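Rules of origin, or why I spent my weekend reading an annex

Jul 5, 2021

I have a confession, and my family already knows it. I like trade agreements. I like the dull middle bits, the annexes, the footnotes to the annexes, the tables where one country tells another exactly how much of a chair has to be made at home before it counts as a chair from home. When a new deal gets announced and everyone is looking at the two ministers shaking hands in front of the flags, I'm the one scrolling down to see whether they've published the schedules yet (they usually haven't).

So you can imagine how pleased I was last month when my old neighbour Rania Bataineh rang me up to complain about rules of origin. Rania runs Wornari, a small online business out of a unit on the edge of Vornham, and she sells all sorts – shoes, bags, belts, a few hats in the summer. She buys from four or five countries and sells to rather more than that. She had been told, as we all were, that trade with our nearest neighbours would carry on without tariffs. And then a customer abroad was asked to pay a tariff.

She thought it was a mistake. It wasn't a mistake, it was the agreement doing what it says.

The short version goes like this. "Tariff-free" in most modern deals means tariff-free for goods that come from one of the countries that signed. If you bring a thing in from a third country, put it on a shelf for a fortnight and send it out again, it doesn't become British by sitting on the shelf. It's still from wherever it was made, and the duty is due when it crosses the next border. If it paid duty on the way in as well, it can end up paying twice for the one journey.
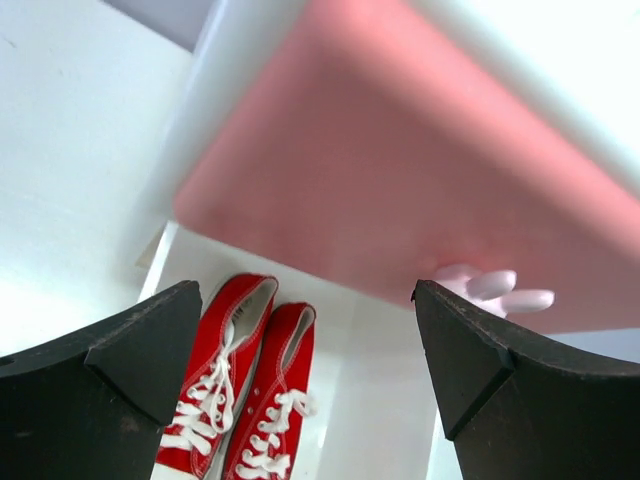

Who was supposed to tell her?

I keep coming back to this. The rule itself isn't mad. If you didn't have it, every country in the world would ship through whichever door was cheapest and there'd be no point in having separate deals with anybody. I'd defend the principle to anyone who wants an argument about it, and I've bored several people at parties by doing just that.

What I can't defend is how it was sold. We had months of speeches with the words "zero tariffs, zero quotas" in them, and I don't remember one minister stopping to say "on goods that qualify". Three more words! It would have fitted on the podium. Rania is a careful person who does her own books and reads her contracts, and she took a government at its word on a matter that affects her income. I don't think that's naive of her. I think it's what we should all be able to do.

When she went looking for help she found a guidance document. It was 17 pages long, it linked to four other documents, and one of those linked back to the first. There was a helpline. She waited, she got through to a very polite young man, and he read her the guidance document.

The bill, by the time she had paid the duty on her customers' behalf (she didn't want them stung on the doorstep, and she didn't want the reviews either), came to £865 for the first batch of orders. A big retailer would lose that down the back of the sofa. For Wornari it was the new packing bench.

The big firms are fine, thanks

And they are fine, mostly. My friend Wekesa Massawe used to work in customs planning for Testa, which moves furniture parts in and out of half the ports in Europe, and he was rather cheerful about the whole business when I asked him. They'd seen it coming. They had people whose whole job was to see it coming. They opened a warehouse on the other side and sent the third-country goods straight there, so the stuff never touches our border at all.

"It cost us some rent," he said, "and then we stopped thinking about it."

I don't blame Testa one bit, I'd have done the same. But look at what that means. The rule falls lightly on the firm with a planning department and heavily on the firm with a kitchen table, and the jobs in that warehouse are now over there and no longer here. You could call it an oversight, though I'm less generous these days. Trade talks are noisy places, and the people who get listened to are the ones who can afford to send somebody.

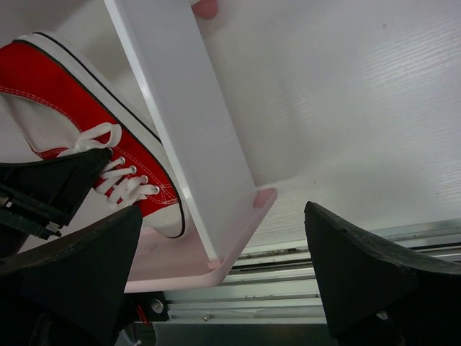 Red canvas with white laces.

I'm told by people who like to correct me that small firms were consulted. Yes, there was a consultation. It opened in February, it ran online, and it asked questions such as whether the respondent had "views on diagonal cumulation". I have views on diagonal cumulation. I'm fairly sure I'm the only person in my street who does. If you wanted to hear from Rania, you'd have asked her where she buys her stock and where she sends it, and then somebody on a government salary could have worked out what the proper term was.

It can be done, by the way. When the harbour at Fukmont was changing its inspection rules a few years back, the port office sent two people round the small importers with a clipboard. They sat down, had a cup of tea and asked what came in and on which boat. It took them 103 days, and people grumbled that it was slow, and then the new rules started and there wasn't much of a fuss. I've had dealings with plenty of port offices and I can't say I expected to be holding that one up as a model, but there we are. 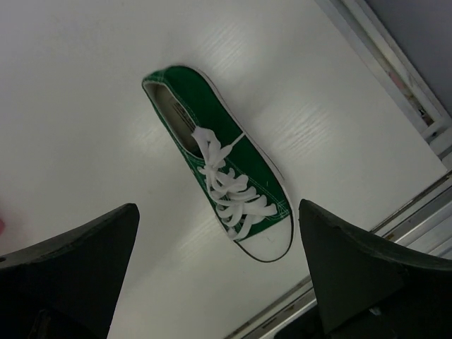
What I'd like to see

I'm not going to pretend we can tear the thing up and start again, and I wouldn't want to. Deals like this get reviewed, and they have joint bodies that meet and fiddle with the details, and the details are where Rania lives. A relief for returned goods and re-exports below a sensible value would help her straight away. So would a plain duty calculator that works for ordinary stock – type in what it is, where it was made, where it's going, and get a number back. I've tried the current one. I know what a commodity code is and I still ended up looking at the duty on live eels.

I'd also like the next lot of negotiators to carry a short list of real small businesses around with them, with names on it, and to check each draft against the list before they put out a press release. Would this deal help this firm? Would she know what to do on the Monday after it starts – sorry, on the first morning, whatever day that falls on? If the answer's no, write the help before you write the speech.

There are more of these deals on the way and I'm glad of it. I'll be reading them all, annexes included, with a pot of tea and the phone switched off. Rania has said she'd like a copy of my notes on the next one. She's also moved her hats to a supplier in the next county, who costs a bit more and delivers in his own van, and she's still waiting to hear back about the £865.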